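4. Montar la mesa de la merienda

Ya con el mantel guardado (yo lo quito siempre, se arruga y las bandejas bailan), toca colocar las cosas. Esto me lleva 19 minutos si voy con calma, y a Catalina Troncoso la mitad, pero ella no limpia los expositores antes.

4.1. Pasa un paño por la mesa y espera a que seque. El acrílico sobre madera mojada deja unos cercos horribles, ¡me costó 30 pasadas quitar el último!

4.2. Pon primero el expositor de las bebidas, al fondo y en el centro. Las botellas van en dos filas, las de atrás en el nivel alto, cada una alineada con la de delante. Gira las etiquetas hacia la gente.

4.3. Coloca el soporte escalonado en la parte delantera, a la izquierda.

Nota: el soporte es de la casa Valow y se raya con mirarlo. Nada de estropajo, solo agua tibia y jabón.

4.4. Los snacks envasados van en la bandeja blanca rectangular, arriba a la izquierda. Yo pongo las barritas al fondo, de pie si se dejan, y las bolsas de galletitas en medio - así se ve todo sin revolver.

4.5. Justo al lado, la cesta de mimbre con los envases de aluminio.

Precaución: si los envases salen del horno, déjalos reposar antes. El mimbre aguanta menos de lo que parece y las tapas queman bastante.

4.6. La bandeja crema se queda en el centro, debajo de las botellas. El sándwich en triángulo, apoyado sobre el corte, para que se vea el relleno.

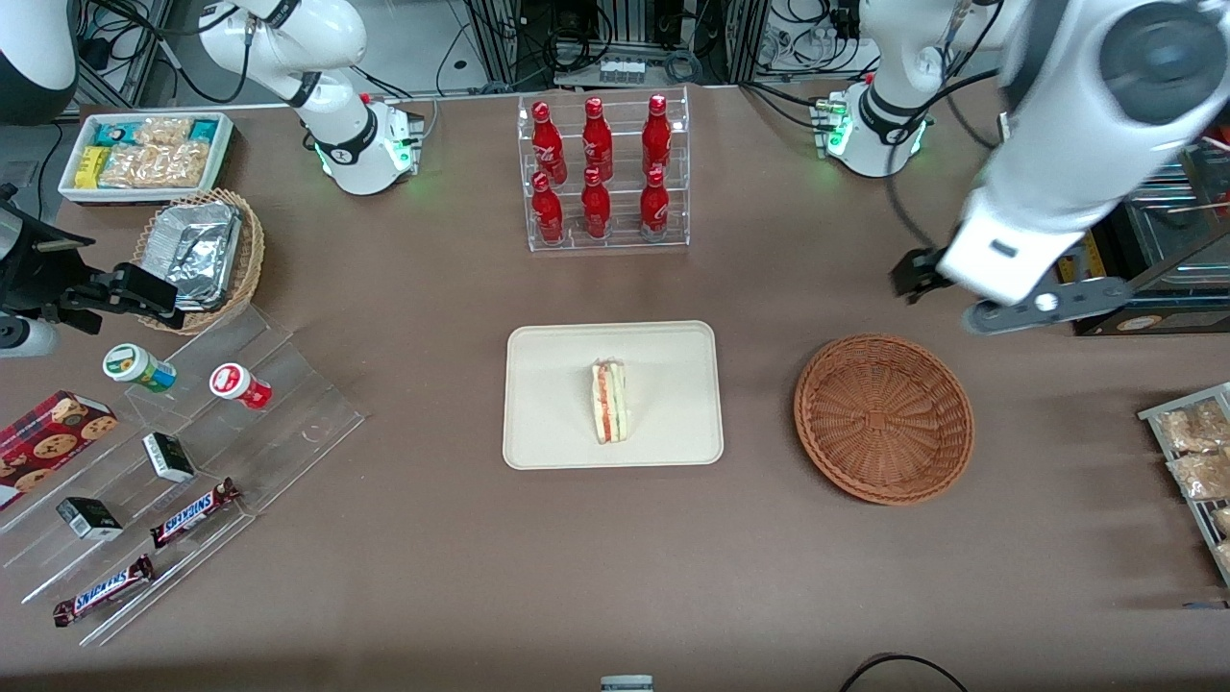
4.7. Deja la otra cesta redonda vacía, a la derecha de la bandeja crema. Ahí voy poniendo lo que me piden, y si la llenas de entrada luego no tienes dónde apoyar nada.

4.8. Los sándwiches de repuesto, a la nevera y tapados. Calculo unos 300 gramos de relleno por tanda, y saco otro cuando se llevan el primero.

Nota: si sobra mimbre o falta acrílico, pregunta a Soledad Farías, que tiene la llave del armario de arriba.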